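# Table rules for the Leltmont cell

April 2025

A gallery about how we prepare and keep our kitchen table cell at Clima. Every rule on this page has been used by us since January, and most of them come from a mistake of our own.
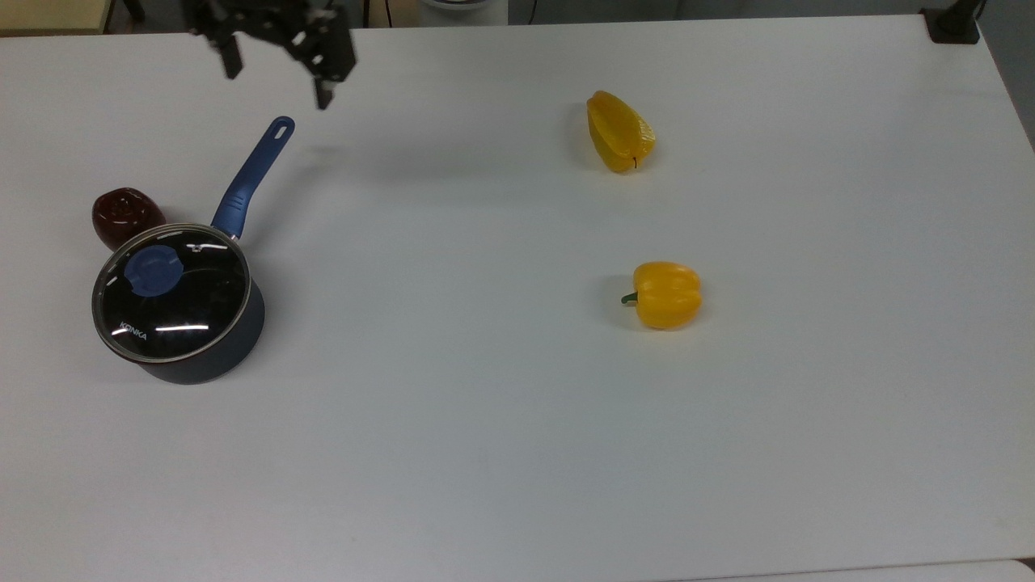

*Open gripper over the table, with the saucepan on the left and two yellow peppers on the right.*

## Before the arm is switched on

The operator reads the task card aloud and compares it with the table. If the card says one pan and the table has two, we do not start. The card is corrected first, and then the table is checked again from the beginning.

In the picture the lid is on the pan. Our card has a separate line for the lid — "on," "off" or "beside" — and this line must be filled in also when the task is only about vegetables. A glass lid makes bright reflections under our lamps, and we want to find such runs later without opening each one.

## Space between the objects

We keep open table between the cookware and the food. The gripper needs room for both fingers when they are fully spread, and a person needs room to reach in after a stop. The front part of the table stays clear for the same reason. Please do not put there the tape, the pens or your coffee.

Long handles have their own rule. A handle may point over the table, but never over the side where people walk. We had a pan pulled to the floor by a sleeve, and after this the rule was written the same day.

## Similar objects

Two peppers of the same color are allowed in one setup, but they must be placed in different directions and the card must say which one is the target. We write "far" and "near," seen from the operator's place. "Left" and "right" caused too much confusion, as the remote reviewers at Kuhlmann look at the table from another side.

## The gripper at rest

Start position is open and above the table, with no object between the fingers. Before each shift we look at the screws of the finger plates and turn them by hand with the short key, not with the electric driver. A new pair of fingers is written in the Grurnero log under its own number. The last pair was 773.

If the fingers touch the table during the approach, this counts as a contact even when nothing is damaged. After 3 contacts in one shift the cell is stopped and the height is measured again.

## Cables and clamps

Everything fixed to the table edge is pulled by hand once, gently, before the first run. Cables go down behind the table and are not allowed to lie on the work surface. When a clamp has moved, even a little, the calibration is no longer valid. Please do not push it back to the old mark and continue — call the person responsible for the cell.

## People at the table

There are always 2 persons in a session, one at the controls and one at the stop button. The person at the button does not take notes and does not use the phone. We change places after around 21 runs, or earlier if somebody asks for it.

Hands go over the table only when the arm is stopped and the operator has said "clear." The other person repeats the word. It feels a little strange in the first week, but please keep it also when you have worked together for a long time.

Corrections to this page can be left in the Leltmont folder, under "table rules."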